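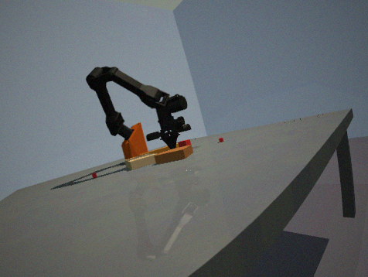 Figure 6. The arm in the simulator, gripper down over the brown block.

6. Running the open day demo

I set this one up for the Mirkska open day in January, and it has hardly changed from then. You'll want the simulator on the big screen and a chair for yourself, as you'll be at it all afternoon.

1. Start Grilludby and load the scene called Padilla. Give it a minute, it's slow the first time.

2. Turn the view with the right mouse button. I like it low and tilted, so people at the back can see the gap between the fingers and the block.

3. Press Home, then Lower. The fingers should stop just above the brown block. If they touch it, press Reset and go back to step 2.

4. Set the speed to 400. You can go up to 500 for a livelier crowd – no higher, please, the cubes go flying!

5. Let a visitor pick one of the red cubes and press Run for them. Children always ask to press it themselves, and that's fine by me.

Note: the log fills up after 1,000 runs. Arnel Pascual clears it at lunchtime, but if you get the yellow warning before then, choose Tools, Clear log.

Caution: don't switch the output from Simulated to Live while visitors are at the desk. Live needs the key from Stavros Kelmendi and a proper check of the cell first (see section 9).

6. When you're done, save as a new file. Please don't save over mine – I've had to rebuild it twice.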